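Household Objects and Habits, Unit 2: Packing Materials
Instructor: Nhàn Mai
Notes for Monday's class, 29 October 2018

Last time we went through boxes. Several of you wrote in your responses that the box "does most of the protecting." I would like to see some evidence for that. A box keeps things together and keeps rain and fingers off. What happens to a cup inside it depends mostly on what fills the space between the cup and the wall, and that space is our subject for this unit.

Start with the claims. The Clullito sheet in your reading packet says its wrap gives "total protection." Total against what? A drop from a table, a week under a heavier carton and a long ride in a van are three different problems. Hustari at least gives a number, 80 percent fewer breakages, but it never says fewer than what. If the comparison is a bare cup loose in a box, a bath towel might do as well. Write "compared with?" in the margin whenever you meet a figure like this.

Terms to know for the quiz: cushioning (slows the blow), void fill (stops things sliding), surface wrap (prevents scratches). Sellers run the three together. Bubble wrap can do all of them, though it does the second one badly and at some expense. Crumpled paper is cheaper there.
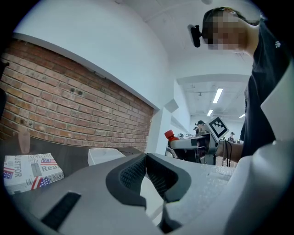

Should the bubbles face in or out?

Most packing guides say in, against the object, and for a single layer of wrap I would go along with that. Ask for the reason and you get several, which makes me suspect that few of the writers have compared the two. With two or three layers I doubt the direction matters as much as taping the wrap so it stays put.

A sheet of clear wrap lets you check the thing inside without undoing it – a small point, but it saves time when you unpack. Printed boxes are another matter. The lettering on the outside tells you what the maker wanted to sell and nothing about how the contents will travel.

Plastic cups come up every year. Do they need wrapping at all? For breakage, usually very little. For scratches, perhaps, if you care. I have seen people use more wrap on a plastic cup than on a china plate, and when asked they say it "felt safer."

For November: read the Mạc chapter, skipping the Huvov tables at the back. Bring one page on something you packed that broke anyway, and say which of the three jobs was left undone.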